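Line-side picking, shop notebook
September, entry typed up 4.15 pm
By the kitting desk, Stosbridge
2 comments | 0 shares

Half a day on the Wutis cell, half a day talking. Writing it down before it goes.

Started 7.40. Arm homed fine. Gripper calibration took two goes, first one came back with the fingers offset to the left, didn't bother finding out why, reran it and it passed. Should find out why. Put it on the list.

Job for the morning was the mixed rack again — trim pieces and hubcaps, one of each on a shelf, arm to pick whichever the order calls for and leave the other alone. Stulberg want mixed because that's how their own stores do it. We'd rather have one part per shelf like any sane person but they are paying.

Trim is still the awkward one. Curved, shiny, nothing square to get hold of. If it's lying lengthways to the shelf the grip is all right. If it's at an angle the arm comes in low and dithers by the front edge, then backs off and asks for help. Asked for help a lot before tea. I've told people to place the parts how they'd place them on a normal shift and not to be kind to it. Two of the early runs I'm fairly sure somebody lined the trim up nicely beforehand. Those don't count, have struck them out in the log.

Hubcaps much better than last month. Finger goes over the rim, lifts, done. Only moan is the clips round the outside, easy to catch one. Harms say a broken clip is a scrapped cap, no rework. So grip force stays where it is, even if it means a few slow lifts.

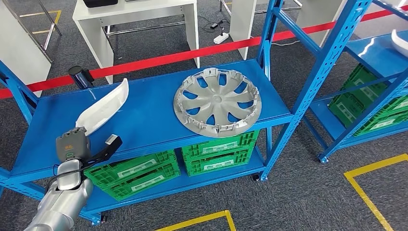 Why have the crates gone to the bottom, was the first thing off the late shift when they came through. It used to be crates at waist height and big stuff wherever it fitted. Now the top shelf is the robot's and everyone picking by hand is bending for small parts.

Fair. Had no good answer. The top shelf is there because that's the reach we trust, and the crates went underneath by default, no one sat down and decided it. But it's the people who do the bending. Same voice also said the racks on castors are a blessing and please don't take them away whatever else happens, so not all bad news.

Longer chat after that, four or five of us stood about at the barrier. Noting the main bits.

Pace. Before, you'd take an order sheet and do the whole thing, walk the lot, finish it, next one. Now the arm does the big parts and a person does the crates, and whoever's on crates ends up waiting or being waited for. Waiting on a machine feels different from waiting on a mate apparently. You can't have a word with it. Someone said it makes you look idle when you arent.

Help requests. When it backs off it beeps and a person has to go to the screen, confirm the part, send it again. On paper that's a small job. In practice it lands on whoever is nearest, which is always the same people. Want a rota for it. Also want it in the job description if it's going to be part of the job, and I think they're right, and it isn't mine to give. Will raise it.

Belt barrier. Disliked by all. Too easy to unclip and everybody does, me included. Either it matters and we have a proper gate that stops the arm, or the floor tape is enough at the slow speed and we drop the belt. Need the safety assessment reread before I say anything out loud on this.

Lifting. The one thing with no complaints. Fewer trips with big awkward parts held against your chest. Shoulders better, two people said so seperately.

Afternoon runs. Block of 20 on the mixed rack, parts placed any old how, no helping. 19 picked right. The one miss was trim, steep angle, arm asked for help and got it, so not a drop. Pleased with that but it's one block. Stulberg's sign-off is 500 picks without a drop and we've not started the count. Not starting it until the calibration thing is understood either.

Tried the lower approach speed for the last few minutes as well. No difference to the grip that I could see, and it made everybody watching sigh. Put it back.

To do
— calibration offset, find cause, check the finger mounting screws first
— ask Harms for a few scrap caps with broken clips already, for rough testing
— draw up a layout with crates on the middle level of a taller rack, see if the arm still clears
— beep: quieter, or a light
— rota for help requests, talk to the supervisors on both shifts
— reread safety assesment re belt
— tape by the second rack is fine, leave it

Late shift have the cell till 8. Left it in slow mode, note on the screen.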